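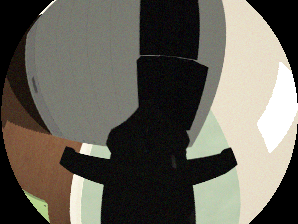
TRELTCOMBE PUBLIC LIBRARY
Board of Trustees
Minutes of the Regular Meeting, Nov 2, 2018

Present: Stelios Stefanou (Chair), Sudheer Menon, Themis Michailidis, Godfrey Muli
Absent: None
Also present: Wouter Nijs, Library Director

1. Call to Order
The Chair called the meeting to order in the Reading Room. A quorum was present.

2. Approval of Minutes
Mr. Menon moved to approve the minutes of the previous meeting with one correction. Under Building Maintenance, "east stairwell" should read "west stairwell." Mr. Muli seconded. Motion carried.

3. Public Comment
A resident of Gatora Street asked that the book drop be emptied on holiday weekends. The Director said that he would review the holiday schedule and reply to the resident in writing.

A second resident spoke in favor of keeping the printed newspapers on the first floor. No action was taken.

4. Director's Report
Mr. Nijs reported that 59 new library cards were issued during the past month. The large print shelves have been moved closer to the elevator, and the local history boxes formerly kept there are now in the basement store. The finding list has been updated except for the Koutsoukos family papers, which are still being sorted.

The evening story hour will move to the Children's Room for the winter. Parents had asked for an earlier start, and the Director will try the new time through the end of November.

Mr. Michailidis asked whether the self-checkout station could print receipts in larger type. The Director will ask the supplier.

5. Roof and Gutters
The Board reviewed the proposal from Trodetti for repairs above the periodicals area. The work would take six days and would be done while the library is open. Mr. Menon asked whether the price covered removal of the old flashing. Mr. Nijs confirmed that it did – the proposal lists removal as a separate line at $700.

Mr. Muli moved to accept the proposal as submitted. Mr. Michailidis seconded. Motion carried.

6. Meeting Room Policy
The Board continued its discussion of outside groups using the Community Room after closing. The draft policy limits such use to groups of 25 people or fewer and requires a signed agreement. Mr. Michailidis felt that the limit was too low for the chess club and the garden society. The Chair noted that the limit applies only after closing – daytime bookings are not affected.

Mr. Menon requested clearer wording on who is responsible for locking the side door. The item was tabled until the next meeting. Mr. Nijs will circulate a revised draft.

7. Correspondence
The Chair read a letter of thanks from the elementary school for the loan of the map cabinet.

8. Adjournment
Mr. Muli moved to adjourn. Mr. Menon seconded. Motion carried.

Respectfully submitted,
Themis Michailidis, Secretary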